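Talley Paper Goods, minutes of the monthly meeting, March

Started 5:35, back room. Quorum yes. Minutes taken in a hurry, corrections to the secretary before the next one please.

1. Last month's minutes

Read, approved. One fix, the ribbon order was from Bisano and not Semwal. Changed in the binder.

2. The marble top and the baskets

Longest item. Everybody has an opinion on the gray marble-pattern top. For: looks nice behind the stationery, shows up white paper well enough, wipes down. Against: veins are busy, small tan scraps vanish in it, and people keep setting down cut pieces and then hunting for them. Agreed to keep it for the spring. Vote was 9 to 2.

Baskets. White wire one stays on the back rail, black wire one stays in the corner at the left. Request to swap them, turned down. Request for a third basket, put off until we know what would go in it. White basket is for finished cards, black one for offcuts big enough to use again. Anything smaller than a gift tag goes in recycling, do not save it.

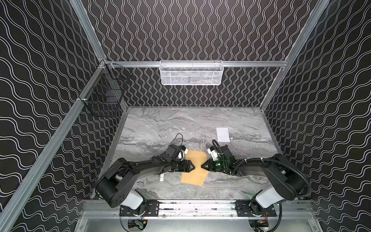 TALLEY PAPER GOODS / Cards & Envelopes Group

3. Envelopes

Flesero order is for 575 manila, with a card in each. Delivery end of the month. Discussion on where the cards should be tucked. Settled on short side first, face toward the flap. Some of us have been doing it the other way and the corners catch. If a corner bends, pull the card, don't press it flat and hope. Flesero sent back a bundle last fall over exactly this.

Creases in the manila itself. Light ones ok. Hard fold across the front, set aside. Question whether set-aside envelopes can be used for the sample mailing. Yes, if the sticker covers it. No if it doesn't.

Long talk about the seam. One member wants the seam side always down on the table while loading, so the stack squares up the same way every time. Others say it makes no difference. Try it both ways for a week, report back. Whoever tries it write down which way you did it, last time we had two piles and no notes.

4. Stickers

Gold leaf ones go near the top, in the middle. Not on the flap. Put on by eye is fine but look at the one before it. Supplier says the gold may be a shade darker on the next roll. Motion to use up all of the old roll on Flesero first so the order matches. Passed, no one against.

Sticker goes on before the card goes in. Was agreed in January allready but apparently not written down anywhere, so writing it down now.

Backing strips: into the recycling as you go. They were all over the floor on Saturday.

5. Card stock

Semwal quote came in. Price for the white is 203 for the lot, same weight as now. Bisano is cheaper on paper but charges for delivery and it ends up more. Stay with Semwal. Samples of the heavier card were passed around. Nice, stiff, but it doesn't give at all when you slide it in and it splits the side seam if you rush. General feeling is no. Thinner card, opposite problem, bends while you're holding it by the ends. 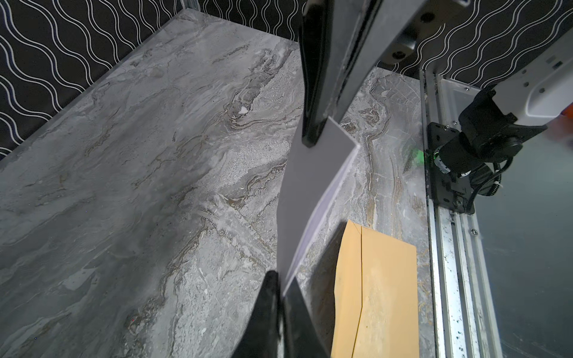
Somebody asked if we could get it pre-scored. Would cost more, and most of ours go in flat anyway. Dropped.

Keep stock in the wrapper until needed. Opened ream got damp over the weekend and curled, had to go for scrap. Lid on the bin too.

6. Cut shapes

Bow-tie shapes in tan cardboard, for the table decorations. Template was discussed. Middle is too narrow on the current one, tears when the ribbon goes round. Widen it a little, keep the ends as they are. New template by next meeting. Old cutouts can still be used flat, for gluing onto things, just not for tying.

Also asked: could the shape be done in white to go with the cards. Try three and see.

Grain direction. Cut with it running the long way. This was news to about half the room. Will be written on the template in marker.

7. Money

Balance is 2090. Out this month: ribbon, glue, one box of blades. Blades went up again. Stickers still to be paid. Motion to pay the sticker invoice right away, passed. Cap on small purchases without asking stays where it is. Receipts in the envelope by the door, with what it was for on the back. Three with nothing written on them this month, one of them for lunch?

Price of the Flesero job. We quoted too low, agreed, but we quoted it so that's that. Next one goes up. New price sheet to be drafted.

8. Loading and laying out

Rule for laying out: one envelope on the table at a time. Stack stays off the top. We keep getting stacks creeping into the middle and then things get stuck underneath. The group that works late says it slows them down. Noted. Rule stands for Flesero and gets looked at again after.

Angle doesn't matter much, square it up when it goes on the pile and not before.

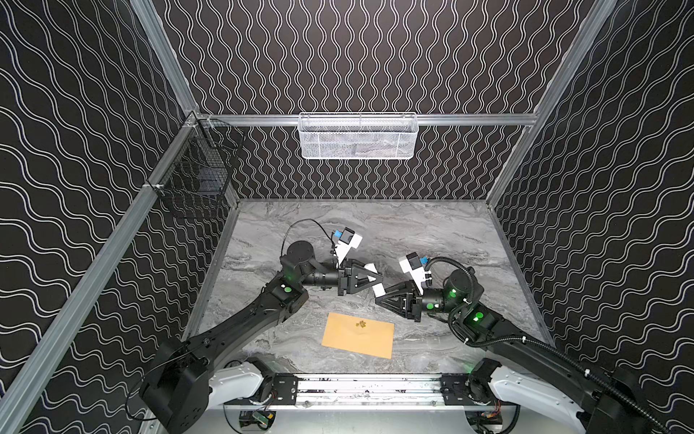
Check each one before it's boxed. Card in, sticker on, no bent corners, flap not stuck down. Flaps stay open, Flesero seals their own. Boxes of 25, so 23 full boxes, label on the short end. Don't write on the lids, they want the boxes back out to their shops and the marker looked terrible last time.

9. Cleaning

Top gets wiped at the end, dry cloth first. Glue spots: let them go hard, lift with the plastic scraper. NO blades on the marble pattern, there's no fixing a scratch. Grit and paper dust collects in the grooves on the rails, brush it out. Brush is on the hook. If brush is not on the hook, find it.

Sweeping rota has gaps in it. Sheet is up again, put your initials down.

10. Any other business

Glue sticks, the good kind or the cheap kind. Good kind.

Radio volume. Lower after 7.

Spring table at the Talley open day, do we want one. Yes by show of hands. Needs a cloth, a cash box and someone to do the sign. Cloth sorted. Sign not.

Sample mailing pushed back untill the Flesero boxes are out the door.

To do before next time
New bow-tie template, wider middle
Seam up / seam down trial, with notes
Pay sticker invoice
Order white card from Semwal
Draft price sheet
Sign for open day, still open

Closed 7:10. Next meeting same time, same room, bring your own mug.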